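Home & Laundry · Threads · Folding

Jacobus Chauke
1/ Wednesday night is T-shirt night at our place, and I have been meaning to write this down ever since my neighbor Åsmund Strömberg asked how I get mine to fit in one drawer. So, get a cup of something! We start with the navy one, on the big table, with the pastel cloth on.

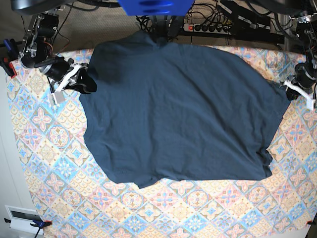

Shoulders first, always shoulders first.

2/ I like to get both top corners out wide before I even look at the hem (the hem will be wavy, let it be wavy). Cotton forgives you a lot if you smooth from the collar down with a flat hand.

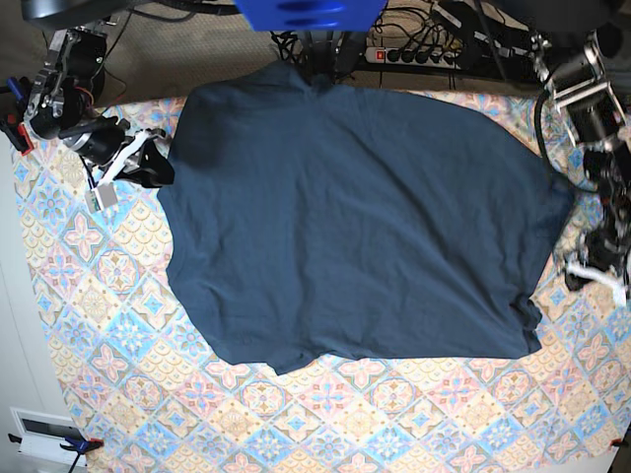 Mostly smooth, a bit bunched at the collar. Good enough for a Wednesday.

3/ My aunt in Kilisthorpe irons everything, bless her, even dish towels. I just go looking for the thick folds and pinch them out one at a time, slowly, so the rest of the shirt stays where I put it.
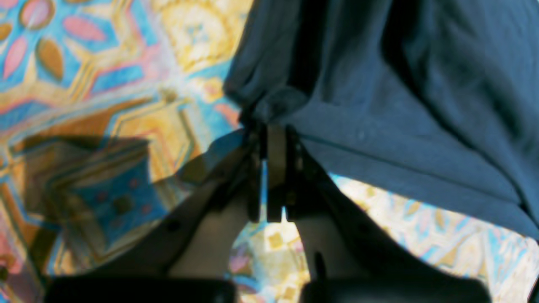
4/ Check your corners
Lower right is the one I always miss. If the hem doubles up down there you fold it into the shirt, and then you meet it again on Monday morning under your jacket.

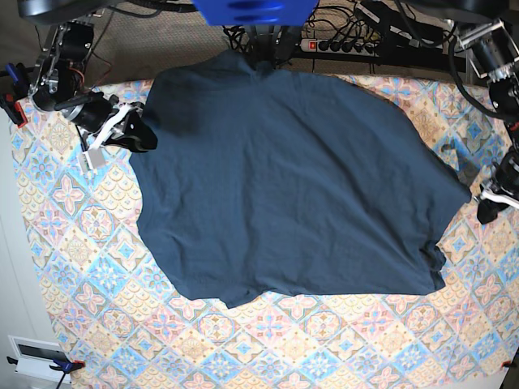
5/ And then the folding
Sides to the middle, bottom up to the collar, and once more if your drawers are as shallow as mine. Tell me how you do yours, I really do read them all!

352 likes · 16 replies · Share
Back to top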